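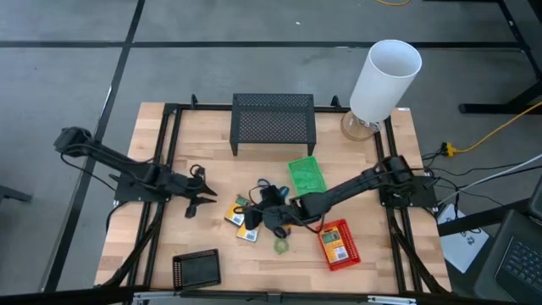

Ondum Mesh Desk Shelf, Black

A shelf for the stuff that lives on your table because it has nowhere else to live. The Ondum is black metal mesh on short legs. It holds things up off the surface and asks very little of you in return. It will not sort your mail. We have asked.

Kedon has sold desk organizers long enough to know how this goes. You buy one to clear the table, the table stays clear for an evening, and then the organizer fills up with batteries, a tape measure and a key to something. The Ondum was drawn up with that evening in mind, and also with all the evenings after it.

What it's good for

Set it at the back of a table or workbench and keep the front for whatever you sat down to do. It gets along fine with a desk lamp. Small baskets are its natural company, since loose paper clips and mesh have never been friends. Anything thinner than a pencil should go in a basket first.

It also works on a kitchen counter, in a mudroom, or on top of a dresser. One customer keeps hers in a closet, full of other organizers, and we have decided not to think about that too hard.

Using it with small baskets

Plastic baskets with slotted sides are the easiest match. You can see what's in them without tipping everything out, and bright colors show up well against black mesh. Green is hard to lose. So is red. Give each basket one job (kids' toys, chargers, sewing things) and accept that by November it will have three.

Measure your baskets before you order. We get a fair number of returns from people who measured afterward.
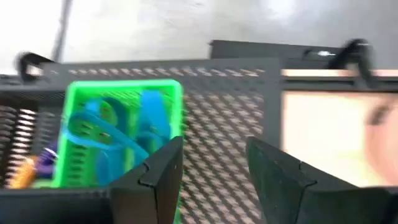

Care

Wipe it with a damp cloth and dry it with another one. For dust in the mesh, a soft paintbrush beats a rag by a wide margin. Skip scouring pads and anything that promises to cut through grease on an oven. If crumbs have really moved in, take it outside, turn it over and knock it gently. Your neighbors have seen worse.

What's in the box

The shelf, a care card, and 2 spare foot pads. The pads are small and black and will roll under the nearest radiator if given the chance. There are no baskets in the box. Allow around 15 minutes for unpacking, most of which is tape.

Ordering and returns

Item number 900. Ships flat on its back in plain brown cardboard. Returns are accepted as long as the shelf is clean and you've taken your things off it. Please do check. We have mailed home a retainer.

If a leg arrives bent, write to Ebbe Strand at the Kedon parts desk and include your order number. He doesn't need a long letter, though he does read them.

You may also like

Lindqvist Slotted Basket, small
Lindqvist Slotted Basket, slightly less small
Zarnberg Clamp Lamp

Page updated Apr 13, 2024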